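Famholm Adds Green Marble to Its Talavera Desk Board Line

7/25/26

Hi, Benjie Soriano here. I run the small product side of Famholm, and I'm so happy to say that the green one is finally joining the family! Our Talavera boards (the long ones you lay across a desk or bench so you have a nice flat place to write, fold and sort) now come in a green and white marbled pattern, and orders open today.

People have been asking me for green ever since we launched the line last November. We tried a darker version first and I didn't love it, because a sheet of paper on top looked like a hole cut in the thing. So we went paler, with soft green patches and white veins drifting between them like clouds, and I've had one at my own spot ever since. Plain white paper looks great on it, even when you toss it down at a slant like I do.

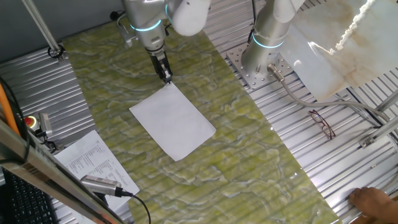
Sizes, Price and Where to Find It

The green board costs $41, same as the rest of the line, and we've made 1000 of them for the first run. If you already own one of the other colors, the size hasn't changed, so the two will sit end to end just fine (I have mine that way at home and my kids do their homework on the far end).

You can order from us directly or pick one up at any of the 6 Fusell stationery shops. Brovum is handling shipping again, and they've been wonderful about corners! Please wipe the board with a soft cloth and skip the scrub pads. I learned that one on my own board.

Shops that want a sample can write to me at the Famholm office and ask for item 592. Same goes for anybody writing about desks, paper crafts or home offices. I answer my own mail, usually in the morning.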